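Countertop

A countertop (also counter, benchtop, worktop) is a raised, flat, hard surface for work in kitchens, bathrooms, shops and workrooms. Usually sits on cabinets. Material picked for looks, wear and price - often in that order.

Natural stone

Granite and marble are the common ones. Marble is softer, etches with lemon juice or vinegar, needs sealing. Slabs are cut at a yard, edges polished, then set with silicone. Seams go where the eye doesnt land, if the fitter is any good.

Marble patterns

White with gray veining is the best known look, and widely copied in laminate, quartz and printed film.
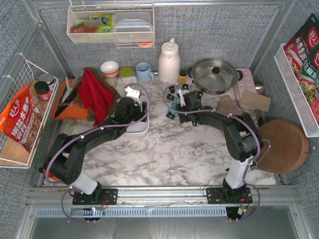

White marble-patterned countertop with gray veining. Photo: Ayman Helmy

Wood

Butcher block, usually maple or beech. Oil it, sand out the burns. The Halholm works sold end-grain tops in 2 thicknesses, later dropped the thin one. See also Tetau (joinery).

Laminate

Paper and resin pressed hard, glued to particleboard. Cheap, light, hates standing water at the seams. Swelling at the sink cutout is the usual failiure.

Edges

Eased, bullnose, ogee, waterfall. Overhang past the cabinet front varies by country.

See also: Backsplash, Kitchen cabinet, Sink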